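Section 3: Getting Your Volis Sewing Pattern Library Set Up

Okay, you've installed the program, you've typed in your license code, and you're looking at a big blank window. Good! I was there too, and I sat staring at it for a whole evening before I found the Shelf menu. Let's fill it up.

Before you start

Have your pattern files in one folder on your computer, even if they're a total mess inside it. Mine had 1,477 files in it, a lot of them called "scan" or "scan copy," and Volis took them all without a fuss.

3.1 Making your first shelf

1. Open the Shelf menu and pick New Shelf.
2. Type a name. Keep it short, the side panel chops off anything long (mine says "Kids pajamas and ro" and I never went back to fix it).
3. Click Choose Folder and point it at your patterns.
4. Press Import and let it run. Don't close the lid on a laptop during this part.

Caution: Import copies your files, it doesn't move them. If your drive is nearly full, clear some space first.

3.2 Matching patterns to fabric

This is my favorite bit. Each pattern card has a Fabric tab, and you can tie it to a bin number, so when you pull up a vest you know which bin to open. I use clear bins, one fabric to a bin, dark colors on the left and light ones on the right.

1. Click the pattern card, then Fabric.
2. Type the bin number in the Bin box. Numbers only, no letters.
3. Put the yardage in the next box and press Tab. If you press Enter the card closes and you'll have to open it again (grr).
4. Click Save. 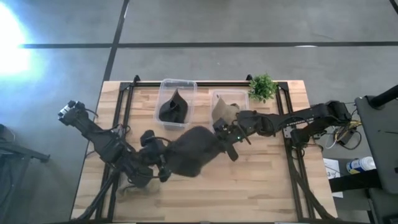 Kamala Reddy: I'd skip bin numbers altogether and go by fiber. I had 122 cards done by number, then I rearranged my closet and every one of them was wrong. Fiber never changes.

Fair enough, and you can do it her way too. Leave the Bin box empty and pick from the Fiber list under it. I still like numbers, but I hardly ever rearrange anything, so take your pick.

Note: If you fill in both boxes, search looks at the bin first.

3.3 Setting the print scale

Please don't skip this one! I cut out a whole jacket front before I checked mine, and it would have fit a large doll.

1. Go to Print, then Test Square.
2. Print one page with "fit to page" turned off. That setting is in your printer's own window, so Volis can't do it for you.
3. Lay the page on a hard, flat table and measure the square with a ruler. A tape measure is too stretchy for this.
4. Type what you measured into the Width and Height boxes and click Adjust.
5. Print the square again and measure again.

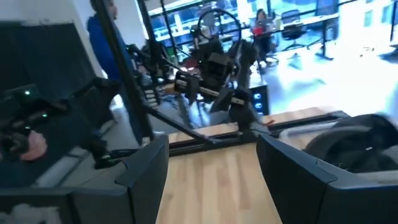
If the second square still comes out wrong, check the paper size before you touch anything else. Mine was set to A4 with letter paper in the tray, and I must have adjusted the scale five times before I spotted it.

Caution: The scale is saved per printer. Get a new printer and you start over from step 1.

3.4 Backing up

1. Open Shelf, then Back Up.
2. Pick a USB stick or an outside drive.
3. Wait for the green check mark before you pull it out.

I back up whenever I've added a bunch of new patterns, and always in December when the gift sewing is over.

Last updated 4/16/21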